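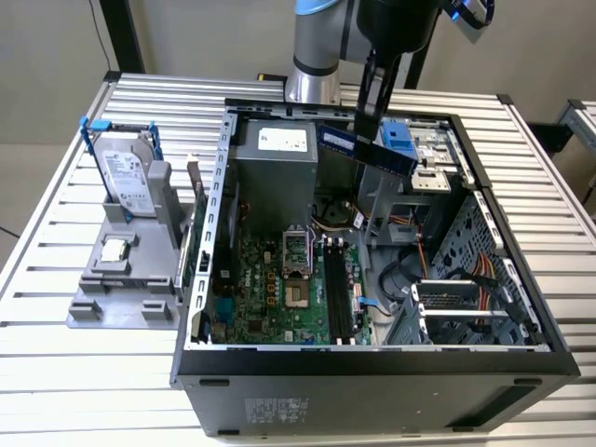

Grupo de Manipulación y Ensamblaje -- Laboratorio Zumdale

9 de mayo de 2022
Acta redactada por Viktória Bakos

Acta de la reunión de seguimiento: comparación de pinzas para montaje de equipos de sobremesa

Asistentes: Tamás Sipos (preside), Viktória Bakos (secretaria), representante técnico de Takács.
Excusa su asistencia: el responsable de compras.

1. Aprobación del acta anterior
Se aprueba sin enmiendas. Queda pendiente desde enero la entrega del informe de calibración de la cámara de muñeca, que pasa al punto 4.

2. Estado del puesto de ensayo
Sipos informa de que el puesto mantiene la configuración acordada: torre Dell tumbada sobre la mesa de perfiles de aluminio, sin panel lateral, y útil impreso en 3D a la izquierda con el disco Seagate en su soporte azul y la CPU en el alojamiento inferior. El zócalo se presenta con la placa de retención levantada y las dos ranuras DIMM vacías. No se modificará la posición del útil hasta terminar la serie en curso, para que los resultados de ambas pinzas sean comparables.

3. Comparación de pinzas
Se revisan los datos de las dos candidatas, ambas de dos dedos: la Jernia y la Borkesance. La serie completa suma 225 intentos de inserción de memoria, repartidos entre ambas.

3.1. Jernia. Agarre estable del módulo por los cantos. El error angular en la aproximación se corrige bien por control de fuerza, pero el cuerpo de la pinza deja poca holgura respecto a la fuente de alimentación. Se registran 2 paradas por contacto con el chasis.

3.2. Borkesance. Cuerpo más estrecho y mejor acceso a las ranuras. El módulo gira entre los dedos al iniciar la presión, sobre todo si se ha tomado descentrado. Takács propone sustituir las yemas lisas por otras con rebaje. Sipos acepta probarlas siempre que se repita la serie completa -- no solo los casos fallidos.

3.3. CPU. Se acuerda no comparar todavía la colocación del procesador. Bakos señala que un error en esa operación daña los contactos del zócalo y que no hay placas de repuesto suficientes.

4. Cámara y controlador
La cámara de muñeca pierde el borde de la ranura en los últimos milímetros del descenso. Se debaten dos opciones: inclinar el soporte o fijar la pose antes del descenso y bajar a ciegas con control de fuerza. Se opta por la segunda de forma provisional. El retardo del controlador se medirá de nuevo con el registro de fuerza activado.

5. Acuerdos
- Takács suministrará un juego de yemas con rebaje para la Borkesance.
- Sipos revisará la trayectoria de entrada de la Jernia por el lado de la fuente.
- Bakos entregará el informe de calibración y unificará el formato de los registros.
- La decisión de compra se aplaza hasta disponer de la serie repetida.

6. Ruegos y preguntas
Takács pregunta si el disco duro entra en la comparación. Sipos responde que sí, en una fase posterior y con el mismo útil. Sin más asuntos, se levanta la sesión.

Contacto: secretaría del Grupo de Manipulación y Ensamblaje | © 2022 Laboratorio Zumdale | Volver arriba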